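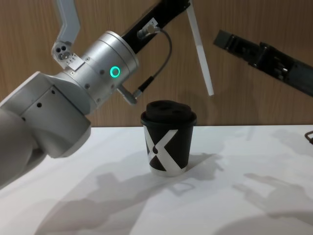 Cup on the table, Tanui set.

Tanui: takeaway cups on a table
Version 2, last touched 2019-08-07

Hello! I've been collecting pictures of takeaway coffee cups at Sketholm since June, and Tanui is what came of it. The name doesn't stand for anything, I just needed something to call the folder and then it stuck. If you've ever tried to find decent pictures of an ordinary lidded cup on an ordinary table (not a glossy advert with beans scattered everywhere), you'll know why I started.

There are 851 pictures in this release. They all have at least part of a cup in them somewhere, though in a few you'll have to hunt for it.

What's in the download

cups/ has all the pictures, as JPEGs.
notes/ has one plain text file per session, with whatever I scribbled down while I was at it.
labels.csv has one row per picture.
skerkix.py is the little script I use for sorting and checking (more on that further down).
README is what you're reading now.

The columns in labels.csv

file: the name of the picture.
session: a number, matching the file in notes/.
lid: on, off or unclear.
lid_colour: one plain word. I've tried to stick to black, white, brown and clear.
body: a few words on the pattern or colour of the cup itself.
visible: whole, part or hidden.
remarks: anything else, often blank.

I filled in every row by hand, mostly in the evenings, and my spelling wobbles. Please do a search for both "grey" and "gray" before you decide there aren't any grey cups, as I copied a few rows over from an older sheet that used the other spelling.

About the cups

Most of them came from Kerkarmont, the coffee counter downstairs, who very kindly let me have a sleeve of plain ones and didn't ask too many questions. The patterned ones I picked up wherever I happened to be. I like those best! A patterned cup gives you something to hold on to when you're trying to work out which way round it's been turned, and a plain white cup on a white table is a misery to label. I did a whole session like that before I learned.

Lids turned out to be the interesting part for me. I'd never looked at one properly before. There's the rim, the sip tab, the shallow dip, and then all sorts of little moulded dots and ridges that you'd never notice when you're just trying to drink the thing. The one below is a good place to start if you want to see what I mean: black lid with a wide rim, and a dark grey body with white and silver shapes running across it. In my sheet the body is down as "dark grey, angled shapes", and I'd accept arguments for something better. 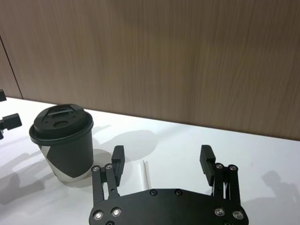
How I label things

If I can see the lid well enough to name its colour, it gets a colour. If I'm guessing, the row says unclear, and I leave it at that even when the picture before makes it obvious. I'd like each row to stand up by itself.

"Part" covers everything from a cup with a sliver missing to a cup with only its rim showing. I know, that's far too wide. I did try splitting it in two and gave up when I couldn't agree with my own labels from the week before.

Shadows don't count as part of the cup. Sleeves do, if there's one on it.

Running the script

Skerkix needs Python 3 and nothing else. Put it in the same folder as labels.csv and run it, and it'll list any picture without a row and any row without a picture. Add a session number and it'll only look at that one. It's slow and it's ugly but it has saved me a great deal of squinting.

Known problems

Sizes aren't recorded. I meant to, and I've still got the tape measure in my bag, but it didn't happen for this version.

There are 30 rows with a blank lid_colour where the lid is marked on. I know which ones they are and I'll get to them.

Some pictures are nearly the same as their neighbours. If you're splitting the set up for training and testing, please split by session and keep each session whole, or you'll get lovely numbers that mean very little.

Paper cups with cold drinks in aren't covered, and neither are mugs. I do get asked about mugs.

Using it

Help yourself, for anything you like. A mention of Tanui would be nice. If you find a wrong label, send me the file name and what you think it should say, and I'll fix it in the next version.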